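Home | Forums | Grippers and tooling | Unanswered | Log in

Suction or two-finger gripper for mixed bin picking?

khasawneh
April 10, 2026

We're picking mixed household bits out of a metal bin with a KUKA arm and I'm being told to swap grippers. The Tellness rep says their suction head will handle "anything in the bin". I've heard that line before. Crumpled foil packets are my worst item, and flat black things lying on the floor of the bin come a close second. Our two-finger gripper managed 7 of 11 items on the last full run, and 3 of the misses were right up against the wall.

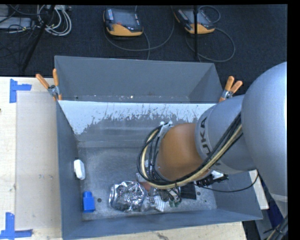
The rep's demo used nothing but smooth boxes, so I don't put much weight on it. Has anyone run both on the same items, with the same camera and the same controller? I'm not interested in a brochure figure.

9 comments | Share

trimwood_tim

Suction every time. We changed over last April and never looked back.

2 comments | Share

clerkano

I'd want to know what Tim is picking. We tried both on one arm and suction was better on flat, stiff things and hopeless on creased foil – the cup can't seal over the folds. Fingers did the foil but kept fouling the bin wall.

Before you spend anything, check how the cables behave when the wrist turns near a wall. We blamed the gripper for a fortnight and it was the hoses pulling. Then ask Tellness to run your items in your bin, and choose the items yourself. If they won't, you have your answer.

4 comments | Share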